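**The Bradum talks, round four**

The delegations from Zallach and Rimomier met again in Bradum in February to settle who may fish, dredge, patrol and generally float in the Kiều strait. They did not settle it. They did agree on the wording of the sentence saying so, and this took until 2:40 in the morning.

Regular readers will remember the background, and irregular readers may be glad of it. The strait has been shared under a provisional arrangement signed by two governments that no longer exist, in a spirit of goodwill that went soon after. The arrangement allows each side 349 licensed boats. Zallach says it has never gone over the limit. Rimomier says the same. The harbor office in Bradum, which sees them all come in for fuel, has asked not to be brought into it.

What changed this winter was the patrol ships. Zallach's coast guard moved two of its larger cutters to the northern end of the strait, for "weather observation," and Rimomier answered with a naval exercise involving 600 sailors and a brass band. The band was reported in our last issue as a rumor. We can now confirm the band.

Heike Brinkmann, chairing for the third time, opened by asking both sides to leave the patrols until after lunch. Lunch was brought forward. Ho-yin Hung, who leads for Zallach, then read a statement of 19 pages in which the word "regrettable" did a lot of heavy lifting, and Oi-ling Chang replied for Rimomier that her government noted the statement, which in her trade is about as rude as you can be before the coffee arrives.
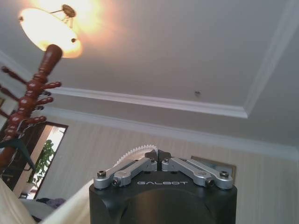

*Light and molding overhead.*

The one real piece of business came late in the afternoon, when Chang offered a hotline between the two coast guards. There is already a hotline. It was installed after the collision off the north lighthouse, and it rings in an office that closes at five. Hung said Zallach would be open to a second one, provided the first was kept as well – for continuity. Brinkmann wrote this down as progress, and I suppose it is. A duty officer on each side would pick up at any hour, and each would give notice of exercises ten days ahead. Bands were not specified.

The fishing clause went nowhere. Rimomier wants the count done by tonnage, Zallach wants it done by hull, and the experts attached to each team have produced a shared paper of 709 paragraphs explaining why these are different things. Hsin-yi Tam of the boat owners' league had come down on the early ferry to speak for the crews and was given four minutes. She used two of them to point out that her members cross paths with the other side's boats every day and have worked out their own rule, which is that whoever is already there gets to stay there. Both delegations thanked her warmly and went back to tonnage.

Is anyone worse off than before? Probably not. The cutters are still observing the weather, but the larger of the two has moved back behind the breakwater, and the Rimomier exercise ended a day early. Each government has told its own press that the other one blinked. Zallach's foreign ministry put out its version before the closing session had closed, so Hung had to sit through a further hour of talks he had already won.

So-ying Chien, who has followed the strait for this newsletter since the provisional arrangement was only expected to last the summer, thinks the hotline will be signed by spring and the fishing clause by her retirement. She declined to say which was closer. Her longer piece on the old maps, including the one that puts the border through a church, is held over to next month for space.

Round five is set for Bradum again, Rimomier having turned down Zallach and Zallach having turned down Rimomier. The town expects around 1000 visitors if the press comes back in the same numbers. Members who want a seat in the public gallery should write to the office early and bring something to eat.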